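News / Company news / Open day at the Flinden hall

Full house at Ollance open day

Tuesday, September 26, 2023

Ollance opened the doors of its robot hall in Flinden last week, and 300 people came to look. It was the first time that the company invited the public. Before, only customers and a few school classes had been inside.

The visitors were neighbours, students from the technical college, people from the food trade and many families with children. They were taken through the hall in groups, and each tour lasted 35 minutes. The groups started at the reception desk, where everyone got a badge and a short talk on safety, and then went on to the work areas.

Ollance makes software for robot arms which must pick up things of different shape and size. Most factory robots repeat the same movement all day, with the same part in the same position. In a shop or a packing room it is more difficult. A banana is not like a pepper, and two peppers are not like each other either. The hall in Flinden is the place where the company tries its programs before they are sent to customers.

The most popular stop was the sorting table. The task there is easy to explain to a child: the robot takes a piece of toy fruit or vegetable from one container and puts it down in another. Several children asked why the food was plastic. The answer from the team was that real tomatoes do not survive many days of practice, and that the smell on Monday would be bad.
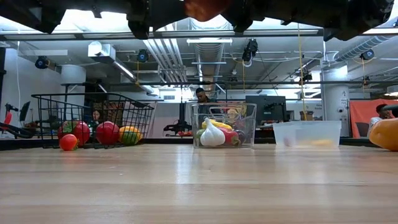

The sorting table in the Flinden hall, with plastic produce in a wire basket and a clear bin. The gripper is holding an orange-red piece.

At the table, the staff explained also why they use different containers. With a wire basket, the cameras of the robot see the things inside through the metal bars, and the bars can be confused with the edge of an object. With a clear bin, the light comes back from the walls. Cloudy plastic is the hardest of all, the staff said, as the shapes inside become soft and pale. A shiny table top makes also some trouble, because the lamps are seen in it a second time.

For the open day the team had prepared a small competition. Visitors could choose the next piece for the robot and guess if it would be picked up at the first try. On the Saturday afternoon the robot made 49 picks in a row without dropping anything, and then it lost a garlic bulb. There was a big applause for the garlic.

Next to the hall, in the training room, the partner company Björklund showed how people teach a robot by guiding it with their own hands. The visitors could sit down and try this themselves with two small arms. It looked simple, but many adults needed several minutes before they could put one block on another. The children were in general faster. The queue for this station was long on both days, and Björklund has promised to bring more arms next time.

Palwood, which builds tables and shelves for workshops, had a stand in the entrance with drawings and samples. The firm has its factory in the same street and has worked with Ollance from the beginning.

Some visitors had more serious questions. One group from a packing company wanted to know how many jobs would disappear if such robots came to their place. The staff answered that the robots are still much slower than a trained person, and that today's customers use them mostly for night shifts which are difficult to fill. Not all were satisfied with this answer, and the discussion continued in the coffee corner – in a friendly tone, but for quite a long time. Ollance says that it will hold a separate evening on this subject later in the year, and that the unions in the region will be invited.

Others asked about the price, how much electricity an arm uses, and whether it can be taught to peel potatoes. On the last point the company made no promise.

The coffee and the buns were sold by the sports club of Flinden, and the money goes to new lights for the running track.

The company is content with the two days and wants to repeat the open day next September. Places on the guided tours were free, but the Saturday tours were full already in the morning and some people had to go home without seeing the hall. Next year it will be possible to book a time in advance. Those who could not get in this time can leave their address at the reception, and they will receive an invitation before the booking opens for all.

Schools which want to visit during the term should write to the reception in good time and say the age of the pupils. A class is divided into two groups if it is large – the space between the tables is narrow, and the tour is better when everybody can see.

Contact | Press | © 2023 Ollance | Back to top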